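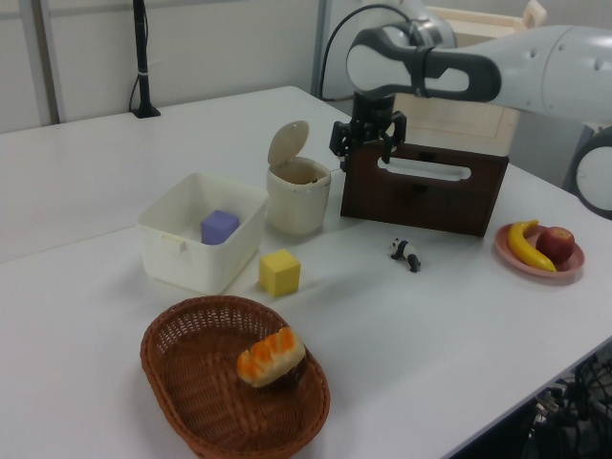

Small storage at the Trurholm open day

Trurholm opens its showroom and workshop once a year in September, and I went up on the morning train with Vittoria Mazza. Entry was free. The workshop tour takes 12 people at a time and we waited 34 minutes for ours.

The small storage table was the part I had come for. The dark brown wooden box has a long rounded slot near the top of its front, which serves as the handle, with a dark knob-like detail under it. I liked it better than the white plastic bin with the low walls and little side handles, though the bin would suit blocks and other foam toys. It had a purple foam cube in it. The cream trash bin is small, with a round flip-up lid – fine for a bathroom or a desk.

Vittoria preferred the oval wicker basket. It is reddish brown, the rim is braided tightly, and a toy bread roll sat inside. She asked Lino Carbone, who led our tour, if it came in a larger size. It does, but only to order.

Toy fruit was set out on a pink plate, a banana and an apple. Lino said the play food is sold separately.

Lunch was soup and bread in the yard. Parking is behind the Drumano building, 46 spaces, full by ten.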